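3.2 Surface condition of the dining tables

The second part of the survey dealt with tabletops. Most households in the Hengate sample owned at least one table that was used for meals and for other work such as homework, ironing, sewing or paying bills. We recorded 499 tables in all, and for each one we noted the type of wood as the owner described it, the finish, the age if known, and how the surface was cleaned in a normal week. Tables with a permanent cloth or a glass cover were left out.

Owners were asked to clear the table before the visit, but they were told not to polish it or wipe it down in any special way. Each top was then looked at from a standing position and again from a low angle, close to the wood. The low view matters for light-colored tops. Seen from straight above, a pale surface can look even all the way across, while from the side the reflected light shows where the finish is smooth and where it has gone dull. The same reflection also hides the grain under it, so every top was checked from at least two sides of the table (Figure 4). 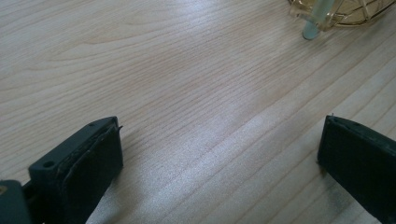 Figure 4. Pale wooden tabletop seen at close range. The grain is curved in one area and straighter in another, and reflected light washes it out over part of the surface.

Grain was scored separately from finish. We used three groups: mostly straight, mostly curved, and mixed. Mixed tops were the hardest to score for wear. Fine scratches that run along straight grain are easy to miss, and the same scratches stand out when they cross a curved figure. Two raters scored each top without seeing the other's sheet. They disagreed on 63 tables, and in 21 of those the disagreement came down to whether a thin dark line was grain or a scratch. These cases were settled by a third rating, made by Arturo Sanna, who had not taken part in the home visits.

Gloss was a second source of trouble. Several owners said their table had a matte finish when the raters had put it down as slightly glossy. We kept the raters' score in the analysis and the owner's answer in a separate column. In the earlier Canmont survey only the owner's answer was kept, so the two sets of gloss scores should not be compared directly.

Cleaning habits were taken from the diary sheets. The sheets gave 1526 separate entries, most of them very short ("wiped after supper," "damp rag, then dry"). An entry was counted as wet cleaning if it named water, a damp cloth or a spray, and as dry cleaning if it named a dry cloth or a brush. Entries that said only "cleaned" were left uncoded. Furniture oil and wax were coded on their own, whatever cloth was used with them.

Tops with a light finish were wiped more often than dark ones. Owners gave different reasons for this in the interviews. Some said crumbs and rings showed up more on pale wood, while others said the light table was simply the one in the kitchen and got the most use. Our data cannot separate these two explanations, as few homes had a light and a dark table in the same room. The effect of room is taken up again in Section 4.1, using the Jõgi room categories.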